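Drumton hand gripper kit, worth it?

plerkau_bench
Has anyone bought the Drumton hand-held gripper kit? Shop price is $264 and I need two.

pokby42
Had mine since September. Solid arms, brass-colored inserts for the screws. The pads are the weak part. I've gone through 4 sets. 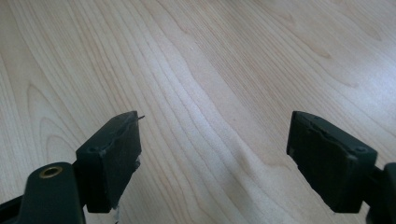 Drumton kit, fingers open over the bench top

tinroof
Four sets is a lot. I'm on my first and run it up to 60 grabs a session. Are you overtightening the pad screws?

pokby42
No, I go by the sheet. Look at the seam along the edge of the pads. For that price I want a cleaner finish.

tinroof
Seam doesn't bother me. It grips fine.

plerkau_bench
Do the Abdelaziz pads fit it?

pokby42
Yes, with the longer screws. Order those separately.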